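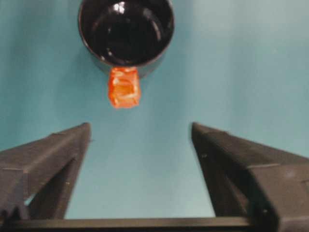
Werport, April 1, 2026

Blog > Pop Culture > Gossip I Didn't Ask For

I gave up celebrity news in December. It lasted 13 days, which I'm counting as a personal best, and then Oveo announced they were "taking some time apart" and I was back on my phone under the covers like a teenager.

Oveo, if you have a healthier life than mine, are the duo who sang that song from the yogurt ad. They may be a couple. They may hate each other. Their fans have a shared document on the question and it runs to over 423 pages — I got as far as page 35, a close reading of a scarf.
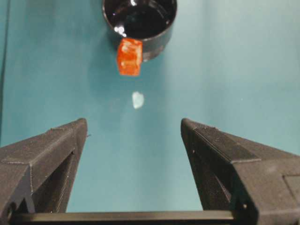
Black cup, orange cube, teal table.

Then the singer turned up at the Zirkis premiere with the drummer from Ene. They stood next to each other. One of them laughed! By breakfast a "source close to the pair" had them picking out a puppy.

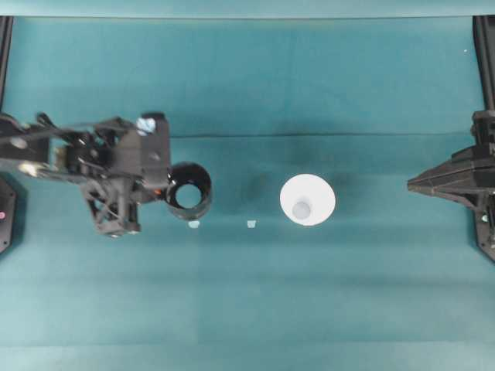
I would love to meet this source, who is close to every pair there is and has never been wrong enough to be fired. I left a comment saying so and got called a bot by a person with a cartoon frog for a face. 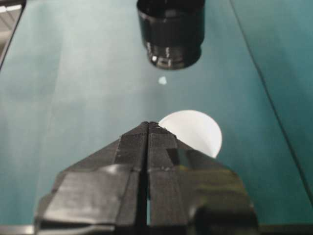
Anyway, the Zirkis movie is two and a half hours long and I fell asleep before the heist. Nice coats.

1664 shares | 13 comments

Recent posts
Ene's new single, ranked against their old single
I watched the Werport Music Awards so you could go to bed
Who keeps giving Oveo perfume deals?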